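Gikora sets aside money for a second bar preparation station

The catering company Gikora has decided to include a second robot station in its equipment budget for the next year. The decision was made in December, after the kitchen team and the purchasing office compared the costs of the first station with the costs of hiring more people for the evening hours.

The first station was installed in the company's test kitchen at Cleltolum. It is used to learn which parts of drink preparation a robot arm can do beside a human bartender, such as handling measuring tools, moving fruit and placing glasses. Gikora supplies drinks and small food to conference halls, and the hours before a large reception are the most difficult to staff. For one reception of 500 guests, the company says, the preparation of the bar begins already at noon.

The purchasing office explained that the price of the arm was only one part of the calculation. The gripper, the mounts, the cables and the table had to be ordered separately, and each came with its own delivery time. In the first budget these items were written as one line called "accessories", and the line was too small. The kitchen had to wait for two of the parts until the next quarter, when new money was available.

For the second station, every part has its own line in the budget. There is also a line for things that will be used up or damaged during the tests, for example glasses, paper for covering the table, fruit and cutting boards. The office has planned 400 glasses for the year. It has also asked that the bar tools for testing be bought from the same supplier that serves the real bars, Fallahi, so that the team does not prepare for one shape of tool and later receive another.

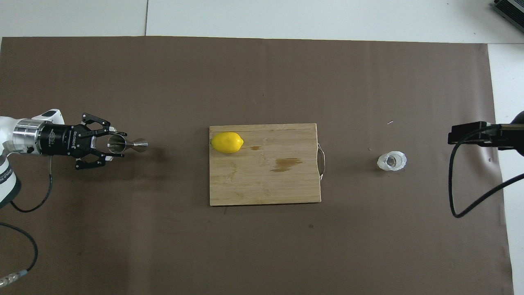

The gripper was the subject of the longest discussion. One group in the company wanted to buy a more expensive model with soft fingers, which is offered by the supplier Ellero. Another group preferred to stay with the same type of parallel gripper as in the first station, so that spare parts can be shared and the staff do not need new training. The second opinion was accepted, but the soft fingers may be rented for 2 months in the spring. If the results are good, the question will be opened again before the summer season.

Small metal objects remain a difficult point. Polished steel reflects the lamps of the kitchen, and the team has asked for a better light above the table. This request was approved together with the station, although the type of lamp is not yet chosen. The purchasing office wants to receive offers from more than one supplier and will compare the cost of installation too, as the ceiling in the Cleltolum kitchen is high and an electrician must come with a lifting platform.

Another change concerns the service contract. For the first station, Gikora paid for each visit of the technician. There were 11 visits in the first year, most of them short, and several were for questions which could be answered by telephone. The new contract will cover both stations for a fixed yearly price and will include remote support in the working hours of the kitchen. Visits in the evening will still be paid separately. The bar manager asked for this point to be written clearly in the contract, as most of the test work is done after 4 p.m., when the kitchen is free from other orders.

The company does not plan to place a robot in front of guests in the coming year. Both stations will stay in Cleltolum and will be used for preparation work and for staff training. The bar team will receive paid hours for working with the equipment, and these hours are included in the same budget. In the first year they were taken from the normal schedule, and this caused complaints during the busy weeks.

The order for the arm will be sent when the supplier confirms the delivery time. The table and the mounts will be ordered before it, so that they can be installed and checked first. Offers for the lighting are accepted by the purchasing office until the end of the month.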